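Teaching a Gripper to Sort by Hand: Project Report
Homa Bakhtiari

Results

Our policy, which we named Pimari, was trained on 823 demonstrations, all of them recorded with hand-held grippers and none with a robot arm. I still find that exciting! You pick things up the way you want the robot to do it, the camera on the tool watches, and the network learns from that.

We ran 50 test trials. When we trained on small packets only, Pimari finished 48 percent of them. Adding the demonstrations with bottles and tubes on the same table brought that up to 67 percent, even though the test task was still packets. I had expected the extra objects to confuse it (my lab partner Schmieder bet me lunch that they would help, so I owe a lunch).

Flat things are the hard part. A foil packet lying on a smooth tabletop gives the fingers almost nothing to hold, and the wide lens bends the table so much that distances near the rim look wrong until you get used to them. We kept the fingers open on the approach and closed them late, which made the recordings much more alike from one person to the next.

Packets and bottles share the table in both views, each from the camera on a gripper:
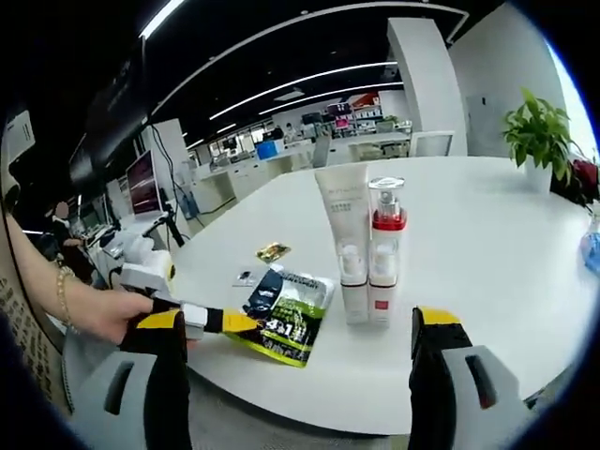
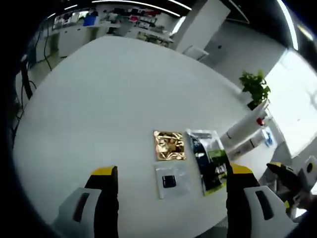
The most common failure was closing too high, so that the fingers passed right over the packet. Clear plastic was worse than foil for this. We tried 2 fixes: lowering the approach height in the labels, and cutting demonstrations where the person hesitated. The second one helped more, and it was a lot less work.

Next term I want to run the same test at the Stollthorpe lab, where the tables are dark and the light is different. If the score drops there, we will know how much Pimari leans on the white background. The cleaned recordings are in the shared Stadow folder for anyone in the course who wants to try their own training run.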